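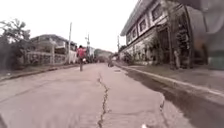
**Media & Information Law Club, Lagman College**
*Spring project reports*

# Who owns a photo once the whole club has edited it?

So my project started with an argument over a calendar. Our club wanted to print one to raise money, and we had a shared folder of 300 photos that members had dropped in over the years. Great, I thought, free pictures! Then someone asked if we were allowed to use them, and I said "sure, they're ours," and that answer ended up costing me most of a semester.

My question was pretty simple. When a student takes a picture, another student crops it and fixes the color, and a third one puts it in a layout, who gets to say yes or no to printing it?

## What I did

I went through the folder and tried to match every photo with the person who took it. I got stuck on 58 of them (no name, no date, file names like "final2new"). For the rest I wrote to the photographers and asked two things: did you take this yourself, and did you ever sign anything about it?

I also read the terms for the two services we'd used. We stored everything on Clanano, and for one year the club had moved to Troltent, a photo sharing site. I read all of the Troltent terms. It took two evenings and a lot of cereal.

## What I found

Most people had never signed a thing. Under US law the person who takes a photo generally owns the copyright from the moment it's taken, and a club doesn't get it just by having a folder. Several members were surprised by that. A couple of them thought the school owned everything made on a school camera, so I checked our handbook, and it only talks about returning the camera.

The editing part was messier. Cropping and brightening probably don't add enough to count as new creative work. A collage might. We had 8 collages, and for those I asked everybody involved, including one person who had moved to Bumavberg and took about a month to write back (she said yes, with three exclamation points).

The terms of service were less scary than I expected. Both sites ask for permission to store and show your pictures, and neither one claims to own them. But Troltent's permission keeps going for a while after you delete your account, and I missed that the first time through.

## What we changed

We now have a one-page permission form. You keep your copyright, and the club can print the photo and put it on our page with your name. If you want it out of future projects, you email us. I wanted a longer form and got outvoted.

The photos with no known owner are in a separate folder, and we're leaving them alone for now.

## Stuff I'd do differently

I'd write the form before collecting anything. I'd also ask about people who appear in the photos, which is a privacy question and a whole other project. And I'd keep my notes in one file.

The calendar is going to the printer in June, so it'll start in July.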